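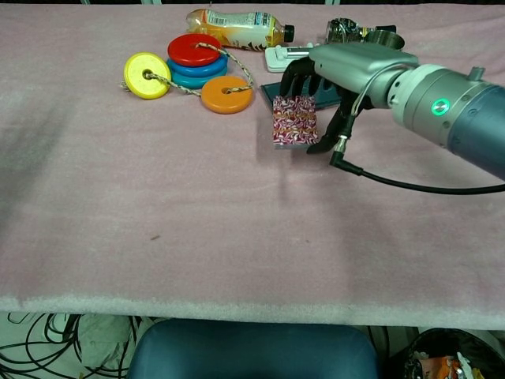 Home Archive Threads Search Log in
4 min read

Re: [grippers] Multi-finger hand vs. parallel jaw for small boxes

Torquil,

Thanks for writing this up. I have answers to most of it, and a couple of places where I got different results from yours. Your message is quoted in pieces below so I can reply in order.

Torquil Shearer wrote:
> We have had the Troltano two-jaw gripper on the arm since January and
> it does boxes fine. Before we pay for a hand, I want to know if anyone
> has used the Vrabec on small rectangular things and whether the thumb
> gets in the way.

I have been running the Vrabec hand for six weeks, mostly on small printed blocks and boxes. The thumb does get in the way if you come straight down. I had the same problem for the first few days. What worked was bringing the forearm in low and at a slant, so the thumb and the lower fingers close on the near side and the others curl down over the far side. The block stays upright that way and you can put it back down on its end. Coming from straight above, I tipped it over about as often as I picked it up.

With the Troltano I never had to think about any of this. Two flat pads on two flat sides and you are done. If boxes are all you handle, keep it and save the money.

> Does surface matter? Ours is bare steel and Ivana says you are
> working on cloth.

Yes, it matters a lot. I am on fleece. The fingertips can sink in a little below the bottom edge of the block before they close, and nothing complains. On a hard bench the same move trips the force limit, so you have to stop higher and you get less finger under the object. Going the other way, the fleece grabs light things and they drag. Anything on a string is bad for this. I use a set of plastic rings threaded on a cord as a test, and when you lift one ring the cord pulls the next one across the cloth. The two-jaw gripper can pinch a ring by the rim, if it is lying near the edge of the pile. The hand can hook a finger through the hole, which I like better, but it catches the cord too unless you plan for it.

A drink bottle lying on its side is the one where the hand clearly wins for me. The jaws squeeze it and it rolls. The fingers go around it.

> What controller are you on, and is the cable as annoying as it looks
> in the manual?

Torker controller, stock firmware, nothing changed except the closing speed, which I turned down to 4 on their scale. At 6 the fingers reach the object at different times and push it sideways before the thumb arrives. Ataberk runs his at 5 and says it is fine with heavier parts, so try both.

The cable is as annoying as it looks. It comes off a small connector near the base of the hand and hangs down, so it ends up lying across the work surface. I let it run off to the same side the arm comes in from, and leave enough slack for the wrist to turn. Don't tie it tight to the forearm. I did that first and the connector worked loose twice. If you see the hand drop out while the arm's own status light is still green, check that plug before you go looking in the software.

> Camera: fixed overhead or something else?

I have tried overhead and chest height. Overhead is easier to calibrate, but the back of the hand covers the object at the moment you care about. From chest height you can see the thumb side, and you lose the far fingers. I ended up picking chest height for reviewing bad grasps and overhead for planning them. Oldřich Vávra has both running at once on the Zevau rig and could tell you how he lines up the clocks. I have not got that right yet.

> Any numbers?

1175 grasps logged so far with the hand, all objects mixed. I have not split them by object, so I would not read much into a single success rate and I am leaving it out. I will post the table when it is sorted. The Troltano log is shorter and was taken at a different arm speed, so the two can't be put side by side as they are. I plan to redo the two-jaw runs on the same cloth with the same objects.

One question back to you. What pads do you have on the jaws? Mine are the hard ones that came in the box, and I wonder if softer ones would hold the bottle.

Kazimír Gajdoš

3 replies Share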